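Saddle Fit and the School Horse: An Interview with Savita Vishwakarma

Savita Vishwakarma has directed the riding program at Wastusholm since July. The school keeps 44 horses and owns 323 items of tack.

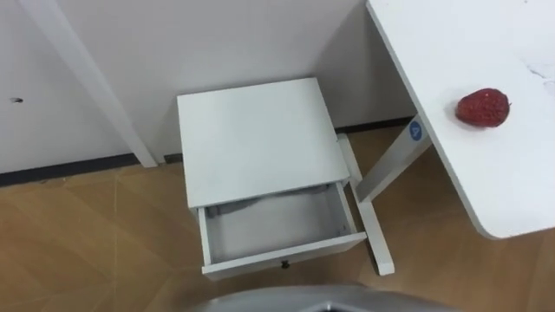
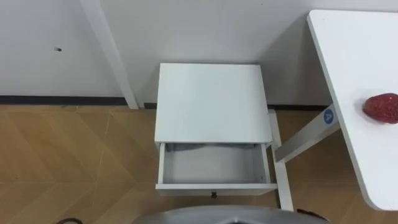 "Every saddle is now checked three times a year," Ms. Vishwakarma said. "Before, a saddle was looked at when a horse complained."

Asked about boots, she stated that beginners may ride in any pair with a smooth sole and a low heel. Half chaps are lent at the desk. Girths are inspected by Bhupendra Solanki.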